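# Gavia (par de garras manuais): três meses de convivência, uma avaria

Comecemos pela nota, para quem só veio por ela: três em cinco. Seriam quatro se a garra esquerda fechasse sempre que se lhe pede.

A Gavia é um par de garras de mão para gravar demonstrações. Uma pessoa dobra roupa com elas, o registo vai para o computador e, com sorte e paciência, um braço robótico aprende a fazer o mesmo. Comprámos o conjunto à Zellska em janeiro, para um projeto de dobragem de roupa que partilho com a Lamai Nilsuwan. Ela trata do treino. Eu trato das t-shirts, o que diz bastante sobre a hierarquia.

O que está bem feito: os dedos amarelos seguram tecido fino sem o marcar, a armação aguenta pancadas (experimentámos, sem querer, várias vezes) e as duas unidades emparelham à primeira. O manual é curto e foi claramente traduzido por alguém com pressa, mas percebe-se.

Agora a avaria. Ao fim de umas 3.000 demonstrações, a abertura que a garra esquerda regista deixou de coincidir com a abertura dos dedos. No ficheiro, a garra está fechada; na mão, há uma folga por onde passa uma manga inteira. Não acende nenhum aviso, não toca nada, e a gravação termina com a mesma mensagem de sucesso de sempre. A máquina é de um otimismo comovente.
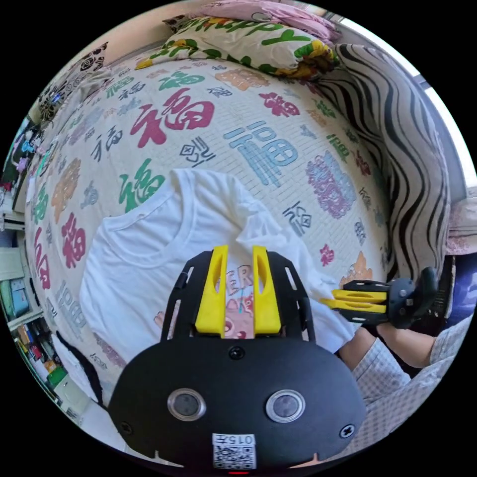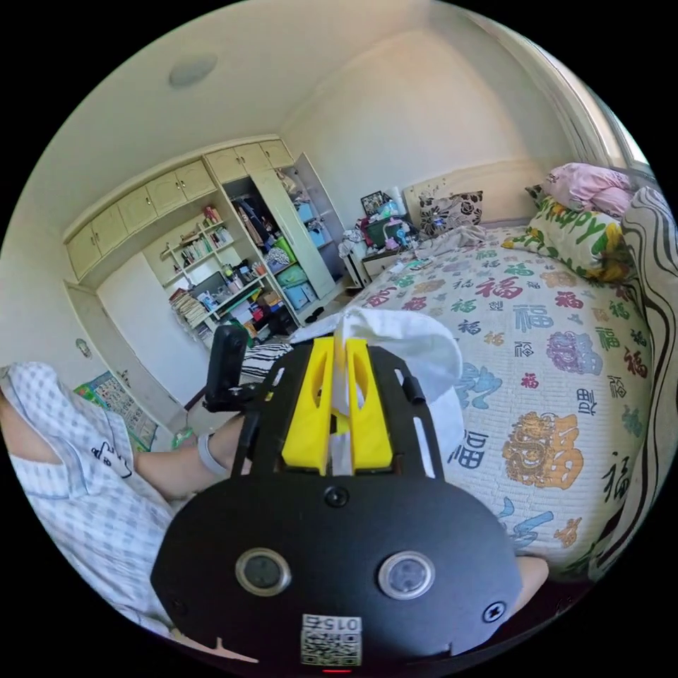
Demos pelo problema tarde, e da pior maneira. A Lamai treinou o modelo com o lote novo e pô-lo a correr no braço da oficina. O braço aproximou-se da camisola, fechou os dedos a um centímetro do tecido, levantou com toda a delicadeza uma dose de ar e dobrou-a ao meio. Repetiu isto com grande convicção até alguém carregar no botão de paragem. Na segunda-feira seguinte fomos rever os ficheiros e marcámos 1.783 gravações como suspeitas. Uma parte talvez se aproveite. Ainda não tive coragem de ver qual.

A causa, depois de desmontada a unidade, era um parafuso de aperto no veio do codificador que foi cedendo com o uso. Coisa de dois minutos e uma chave sextavada. O irritante é o programa ter toda a informação para desconfiar (o zero ia deslizando um pouco a cada sessão) e preferir não incomodar.

O apoio técnico merece um parágrafo. Escrevi a descrever a folga e recebi uma resposta automática a perguntar se a garra estava ligada. À segunda mensagem apareceu Ching-wen Kwan, que sabia do que falava, pediu os registos e me enviou um procedimento de recalibração que não consta do manual:

1. Fechar os dedos por completo, sem tecido, e manter.
2. Repor o zero no menu de serviço.
3. Abrir até ao batente e confirmar o valor.
4. Repetir na outra unidade, mesmo que pareça boa.

Faço isto agora antes de cada sessão. Acrescentei uma gota de fixador de roscas no parafuso, por minha conta, e a folga não voltou. A Zellska promete um alerta de desvio na próxima versão do programa, sem data.

Antes destas usámos umas Garside, mais pesadas e bem piores com malha, mas que recusavam gravar quando o zero fugia. Na altura achei aquilo uma impertinência. Peço-lhes desculpa.

Recomendo a Gavia a quem tenha o hábito de conferir as primeiras gravações do dia antes de fazer as restantes. Quem confia em mensagens de sucesso deve juntar ao orçamento uma chave sextavada e algumas semanas de trabalho repetido. As minhas começam amanhã, com o cesto das t-shirts outra vez cheio.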